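Home Kitchen Dasel Letters Back issues Subscribe

THE SINK SIDE
Do you need the round sponge and the little rack it comes with?

Every year between the holidays I get the same letter in different handwriting. Somebody has been given a sink set, it has a scrubber and a thing to park the scrubber in, and they'd like to know whether it's any good or whether it can go straight to the school sale. This year it came from Silvana Araújo, who got two of them, one from each side of the family.

I'm not the right person to ask if you want to hear good news. I have washed dishes with a cut-up onion bag and been perfectly happy. But I've also spent money on this stuff, more than I'd like to add up, so here is what I think, as of 27 December 2024.

Start with the scrubber. The round ones with a sparkly face are sold as if the sparkle does the work. Sometimes there's a rough thread in the weave and it does scrape, and sometimes it's just shiny yarn. Run your thumbnail across it. If the nail skates, so will the pad, and you'll be back to soaking the lasagna dish overnight like the rest of us. The letters that reach me say these pads are "gentle on everything and tough on everything." I've yet to meet the pad that is both, and I wouldn't try a new one on a nonstick skillet until I'd tried it on something I didn't care about.

Then the rack. The small plastic kind with a fence along one side always gets called a dish rack on the box, and I suppose you could stand saucers in it. My question is what else goes in there, and how much counter it eats. Mine is 14 inches long, which was nearly all the room I had between the sink and the wall. I kept it for one summer and gave it up in July. 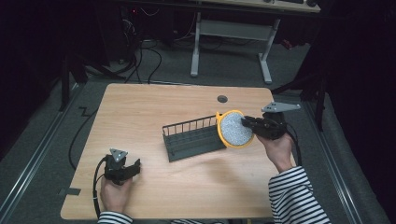
Dark gray rack and yellow-rimmed scrubber, on the table.

What bothers me most is the bottom. A tray with ridges looks like a drain. A drain needs somewhere for the water to go, and plenty of these have nothing of the kind, so the water sits in the grooves under your sponge and goes slimy by Thursday. Before you keep one, pour half a cup of water in the low end and wait. If the water's still there after supper, you own a very small pond. You can prop one end up on a folded cloth, and people do, but then you've got a wet cloth to deal with as well.

Osvaldo Macedo wrote in to say I'm too hard on them and that his has lasted 18 years. Fine. I'd like to see the underside.

If you're moving things around to decide, do it dry, on a table, before any of it goes near the sink. Clear a stretch of tabletop, set the rack down where you can walk around it, put the scrubber in and take it out again with your wrong hand, because that's the hand you'll have free. You learn more in two minutes of that than from anything printed on the package.

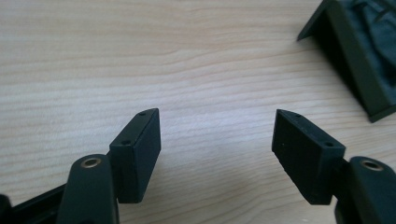

Can I put a damp scrubber down on a bare wood table?
For a minute or two, on a finished top, I wouldn't worry. Leave it overnight and you may get a pale ring, and on unfinished or oiled wood it can happen a lot faster. Put a saucer under it.

Back to Silvana's two sets. I told her to keep one scrubber, skip both racks, and hang the thing up. A suction hook on the inside of the sink costs less than the rack does and lets air get at both faces. She says hers falls off. They do fall off, I'll grant her that, and the ones at Stelside that claim to hold 200 ounces fell off at my house with nothing on them at all. A wide-mouthed mug works. So does a loop of kitchen string over the faucet, if you don't mind looking at string.

Now, the edge. Look at how the binding is put on before you look at anything else, since that's where these pads give out.
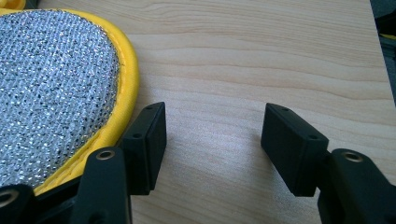
A thick band with a row of stitching will outlast a glued one, in my experience, but the stitches are also where the rice goes. Squeeze the rim under running water every time and it stays decent. Skip that for a week and you'll smell it. I'm told by Raíssa Leite that hers goes through the washing machine with the dish towels and comes out round. Mine came out shaped like a potato chip. We use the same detergent, so I have no explanation.

Replies to the Dasel address as usual. Osvaldo, send the photo.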